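Neltthorpe
Storage and packing for the home

Home > Boxes > Open boxes > Zustow, blue

Zustow open box, blue

In stock
Delivered flat, with folding sheet
Sold singly or in the pack of 25

Zustow is a cardboard box without lid, made to stand on the floor or on a low shelf and to be used every day. The outside is bright blue and the inside is left in plain brown cardboard. Many customers use it first for a move or a big cleaning, and later it stays in the bedroom or the hall with scarves in it.

We developed this box after we sold lidded boxes for several years. The customers told us that the lids were lying under the bed after one month. So we took away the lid, and we folded the upper edge in a different way so that it stays straight also when the box is only half full. The blue paper goes over this edge, which makes it more pleasant to the hand and protects knitted things from catching on raw cardboard.

What it is good for

Soft things are the main purpose. Clothes, pouches, scarves, hats, small cushions, baby blankets, bags inside of bags. You can put them in folded, rolled or just dropped in. The walls are stiff enough to hold a soft pile together, and you see from above what you have.

Paper and light packages are also fine. Gift boxes, wrapping paper in short rolls, cards, ribbons. If you keep a gift shelf at home, one Zustow box for the wrapped and one for the not yet wrapped is a good system.

Toys are possible when they are not too heavy. Building blocks in a large quantity are too heavy for carrying, but they can stay in the box if the box stays on the floor.

We do not recommend it for bottles, tools, wet shoes, plants in pots or food without a package.

Details

Material: solid cardboard, covered on the outside with colored paper
Color outside: bright blue
Color inside: natural brown, not printed
Upper rim: covered in blue
Lid: none
Height when folded up: 25 cm
Delivered: flat
Tools or glue needed: none
Guarantee: 2 years on the folds and the bottom
Article group: Zustow open boxes

How to fold it

Please read the folding sheet one time before you begin. The order of the steps is important.

Lay the cardboard on a clean floor with the blue side down. Press every fold line with your flat hand, first the long ones. Do not use the edge of a ruler, it can break the blue paper.

Raise the two long walls. Then raise the short walls and put the corner flaps behind them. The flaps must be inside of the short wall, between the two layers. When you see a flap from the inside of the finished box, it is in the wrong place.

Bring the upper part of the short walls over and push it down until the tabs find their openings in the bottom. You will hear a small click from the cardboard. The second side needs more force than the first side, this is normal.

Put in the bottom sheet as the last part. It covers the tabs and gives a smooth floor. Some customers leave it out for saving time, but then small things such as hair clips and buttons go into the openings and you find them again only when you unfold the box.

For putting the box away, do the same steps backward. The tabs can be opened up to 80 times before the cardboard becomes soft at this point. After this the box is still good for standing, but we would not unfold it any more.

Sorting with open boxes

Our shop in Chuang gets many questions about how to begin when the whole room is full. We can tell how we do it when we prepare the show corner there, perhaps it is useful.

Put the box on the floor and not on the table or on the bed. On the floor you can drop things in from standing or from kneeling, and the box does not fall. Turn it a little toward you, so that one corner points at your knees. In this position both hands come over the rim without touching it.

Make your stacks beside the box. Flat packages go to a stack, because they carry each other. Soft things go directly in the box, as they would slide from the stack. If you have a vase or another thing that can break, decide for its place at the beginning – not when your arms are already full.

Do not fill up to the rim. Leave a hand's width free, then you can still look for something without taking out everything.

One color for one purpose helps more than a label. Blue for textiles is what we use at home, and for papers the sand color from the same series. But a label is also possible, the blue paper accepts normal stickers. Please do not use packing tape on the outside, it takes the color with it when you remove it.
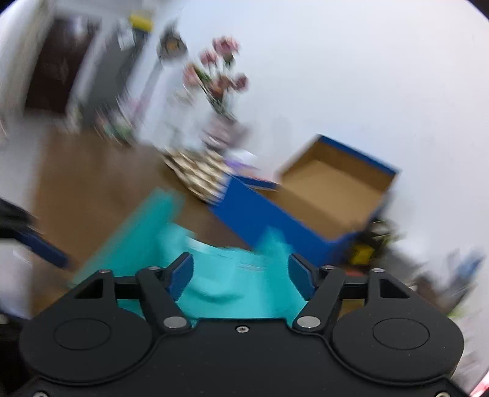
Blue box with open top, inside in brown cardboard.

Care

Clean the outside with a dry or almost dry cloth. The inside can be cleaned with a soft brush or with the small nozzle of a vacuum cleaner. Keep the box away from a damp wall. When it stands in strong sun for the whole summer, the blue becomes lighter on the side of the window, so turn the box now and then.

Delivery and larger orders

Single boxes are sent by parcel in a flat envelope of cardboard. The pack of 25 comes in one carton, and this carton is heavy, please have a second person at the door if stairs are waiting.

For shops, schools and moving companies we take orders up from one carton. From 1000 boxes we can produce the outside in your own color. The inside stays brown in every case. The time for this is longer in August, as our printing house is closed for a part of the month.

Returns are possible when the box was not folded yet. A folded box we take back only when there is a fault in it.

Goes well with

Zustow bottom sheet, spare part
Zustow open box, sand
Zustow divider, natural brown
Festora gift wrap set, short rolls
Festora ribbon, mixed colors

Questions from customers

Can I put one box on another?
Only when they are empty. Without a lid the upper box would stand on the contents of the lower one, and the rim is not made for this weight.

Is there a handle?
No. We tried a version with hand holes, but the cardboard was tearing at the corners of the holes. Please carry the box with both hands under the bottom.

Does the color come off on light clothes?
The clothes are in contact with the brown inside and with the rim. The rim paper was rubbed dry against white cotton in our own test and left no color. Wet clothes should not go in the box.

Does it smell?
A new box smells of cardboard on the first days. Leave it open in the room before you put in the clothes.

Can I get it with a lid after all?
A lid for this series is not planned. If you need a closed box, please look at our wardrobe boxes – they have a similar blue, but it is not exactly the same.

Which side of the paper is the outside if I get a divider?
The divider is brown on both sides, so you can turn it as you like. It stands loose in the box and is held by the walls.

Ask our shop
Write to us through the contact form, we answer between 9 a.m. and 4 p.m.

Back to open boxes
Shipping and returns
Spare parts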